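My blood test said "abnormal" and my doctor said go home

I'm writing this one a bit grumpily, so bear with me. The Plesemard clinic network has changed the way it sends out test results, starting Tuesday, June 2, 2026, and I've been caught up in the whole thing as both a reporter and a patient with a slightly dodgy liver reading.

Under the new rules, anyone who has blood taken at one of the network's 4 clinics will see their numbers on their phone at the same moment their GP does. Until now the doctor looked first, and you got a call if something needed talking about. No call meant no worries. It wasn't a perfect system (I once waited a fortnight for a call that was sitting on somebody's to-do list) but we all knew how it worked.

The new app is called Flivier, and it's keen on colour. Anything a smidge outside the lab's range comes up in orange with the word "abnormal" next to it. Mine popped up while I was in the queue at the chemist, and I did what any sensible adult would do and spent the whole evening reading about liver disease.

I finally got in to see my GP, Dr Žofie Ondrejka, who has been at the Lesitz Road practice for 21 years and has a very good line in raised eyebrows. She looked at the number, looked at last year's, asked how much I'd been drinking and whether I'd started any new tablets, and told me to come back in three months for a repeat. That was it! Five minutes, and I'd been planning my funeral. 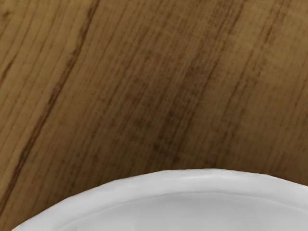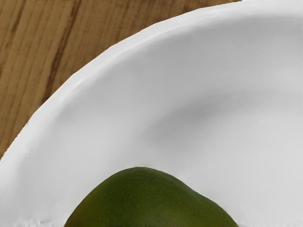
She's worried about the change, and she was happy for me to say so. During a trial at her practice, 337 patients got their results through the app, and she reckons her phone hasn't stopped since. "A lab range is drawn so that a few healthy people will always fall outside it," she told me. "Order enough tests on anybody and you'll find one. I now spend my mornings talking people out of illnesses they haven't got, and the person who really needs me is stuck on hold."

Fair enough, I thought, and I was all set to write a cranky piece about phones. Then I rang Hernán Restrepo, who speaks for a local patients' group, and he rather spoiled it for me.

His group surveyed 506 people across the network last winter, and the message he took from it was that they'd sooner be frightened for a night than be left in the dark. He has his own reasons for feeling strongly. A kidney result of his was filed as "no action" twice before a locum noticed it had been creeping the wrong way. He reckons he'd have seen the pattern himself if he'd had the numbers lined up on a screen. "It's my blood," he said. "I don't see why I should be the last one to hear about it."

I can't argue with that either, which is annoying.

Where the two of them do agree is on the wording. Dr Ondrejka wants the orange label gone and a short note from the doctor in its place, even if it only says "seen this, not concerned". Hernán would like the same, plus a line telling people when to ring straight away and when it can wait. The firm behind the app, Vávra, told me by email that it's "reviewing the language" and that patients can already switch off alerts in the settings. I looked for that setting for a good while – it's under Profile, then Sharing, in case you want it.

The network says doctors will be able to add comments to results later in June, though it won't be compulsory and there's no extra paid time set aside for it. I asked Dr Ondrejka when she'd be writing hers. I got the eyebrows.

Patients who'd prefer the old arrangement can ask for it at the front desk of any of the clinics. You'll need to fill out a form, and you can change your mind later. I've left mine switched on for now, and my repeat test is booked.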